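Demo collection with hand-held grippers: how picky are you about folding?

wahyudi_oei
18 July 2024
We're collecting two-handed cloth folding demos at Esard, and I've got 14 people taking turns with the grippers. Everybody folds differently. One guy smooths after every move, another goes straight for the corners and flips. Do I write a script that everyone has to follow, or let them do what comes naturally and hope the policy sorts it out? We're training from scratch, diffusion policy, nothing fancy.

mpuma
Script it. We let people freestyle at Jullmont last November and the policy learned to hover. It would go halfway to one corner, then halfway to the other, and just sort of dither over the table until the time ran out. Painful to watch!

tirta.w
I'd go the other way. Scripted demos gave us a policy that was great until the cloth landed a bit crooked, and then it had no idea what to do. Let people fold how they like, but get a lot of demos from each of them.

mpuma
Sure, if you have the hours for it. How many is a lot?

tirta.w
Over 30 per person per item. I know, I know.

wahyudi_oei
Ouch. We manage 9 good ones in a session before people's wrists get tired.

kamarul_s
You're both kind of talking past each other. Fix the order of the steps (which end first, which hand holds) and leave the start position, speed and path alone. That's what we do on the Darkari project and the hovering went away. Also, please have people do some messy starts on purpose and fix them on the recording.

tirta.w
Fixing the order still bakes in one person's idea of folding, though. I don't love it.

kamarul_s
It does, and I can live with that for socks. For shirts I'd probably allow 3 orders and label them.

misaki_s
Dark cloth is my whole life right now, so let me add one thing to Kamarul's list: check what your wrist camera sees before you argue about style. I spent ages blaming my folders when half of the trouble was contrast. Black fabric pinched up by one gripper reads fine against our pale wooden table, but once it's lifted high enough it's black on a black backdrop, and I'm not sure even I could label the edge every time. The foam letters help break things up a little, but I'm ordering a gray cloth to try behind the table.

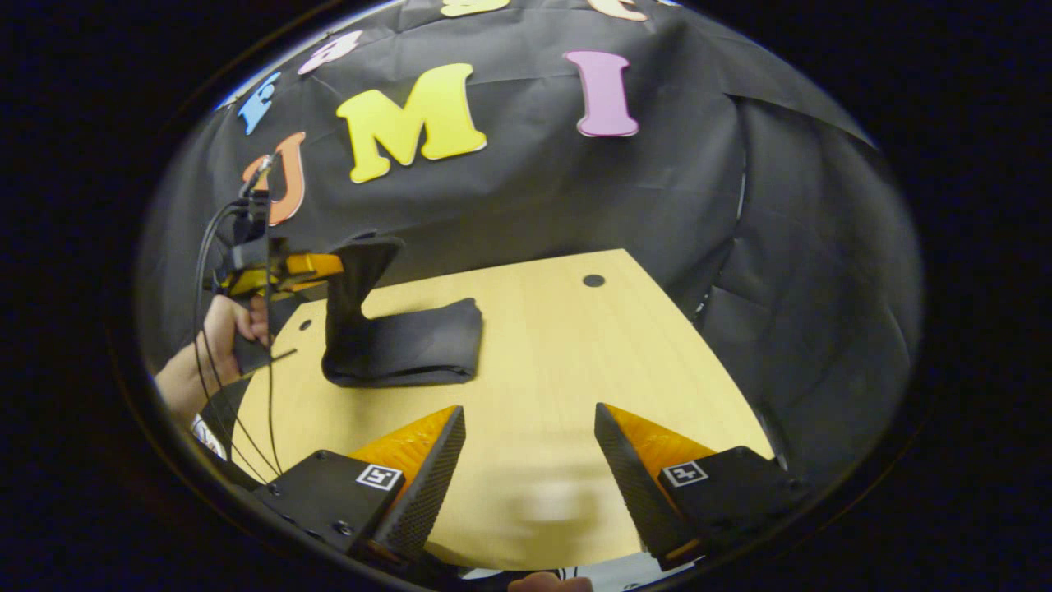
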